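Murik Family Trails: walking routes through old towns, for families with children

README for the route files, spring release

Welcome! This folder holds the walking routes we have put together for families who want to see a bit of history on foot, with legs of every length. It began with one afternoon in Duvmont and a seven-year-old who wanted to know why the town gate had a smaller gate inside it. We went looking for the answer, and by the time we had it we had a whole walk.

There are now 15 trails in the set, spread over three towns: Duvmont, Hagedorn and Erel. Between them they have 330 stops. A stop is anything you can stand in front of and talk about for a minute or two: a doorway, a well, a flood mark, a street name that makes no sense until you hear where it came from.

What's in the folder

trails.csv – one line per trail, with the town, the start and end points, the length in metres, whether a pushchair can manage it, and the nearest toilets (the most looked-at column by a long way).

stops.csv – one line per stop, with a short text for adults, a shorter one for children, and a question to ask on the spot. The questions have no single right answer. "Who do you think slept in the room over the stable?" got us twenty minutes of peace on a bench in Hagedorn.

maps – one printable sheet per trail, plain black on white so it survives a cheap printer.

sources.txt – where each story came from: parish books, town museum leaflets, old street plans, and people who were kind enough to talk to us over a garden wall.

How the stops were chosen

We walked every trail at least twice, once with children and once without. A stop had to be visible from a public path, free to look at, and have a story we could trace to a source. Where there are two versions of a story, both are in the adult text and the children's text has the one we could back up best. Legends are marked with an L in the type column. There are 65 of them and they are great fun, so please do tell them – just tell them as legends.

Distances were measured on foot along the route as you'd really walk it, including the loop back to the ice cream place in Erel. 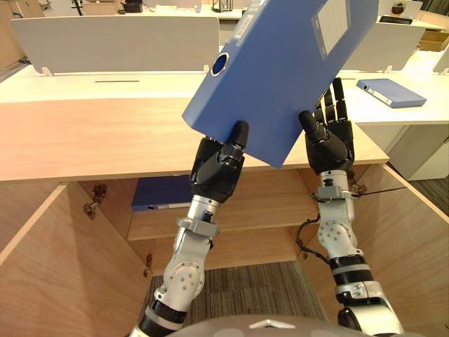

Ute Reuter wrote after trying the Hagedorn trails with her two that the old town walk is lovely but the stretch from the tannery to the river steps felt too long with nothing to look at, and could there be something halfway? She also asked for the market square to come later, as her children saw the fountain and would not leave it.

Both changes are in this release. There is a new stop at the dyers' yard, with the iron hooks still in the wall, and the square is now the last stop but one. Thank you, Ute! Comments like these are how the trails get better.

Ages and timing

The children's texts are written for reading aloud to ages five to ten. Older children tend to go for the adult text anyway, and a few have asked to be the guide, so the map sheets have a space at the bottom for a guide's name. Times in trails.csv are for a family that stops for snacks. Without snacks you'll be quicker and probably grumpier.

Duvmont is best before 10 in the morning, when the lanes by the gate are quiet. Erel works at any hour, though the chapel yard is locked from 4 pm in winter.

Known gaps

Opening times for the small museums change a lot and ours were last checked in January. Please look them up before you set off.

The castle mound in Erel has 40-odd steps on the short path and no rail on the upper part. The long way round is fine for pushchairs in dry weather.

Hagedorn has very little on the last hundred years. We have plenty of millers and hardly any railway workers, and would love to put that right. If your grandparents lived there, do write to us.

The Duvmont texts haven't been put into other languages yet. Erel is done in German and French.

Using the files

Print them, change them, use them for a school trip or a birthday. If you publish a changed version, please name Murik Family Trails as the starting point and keep sources.txt with it. New stops are welcome: send the place, the story and where you found it, and one good question for a child.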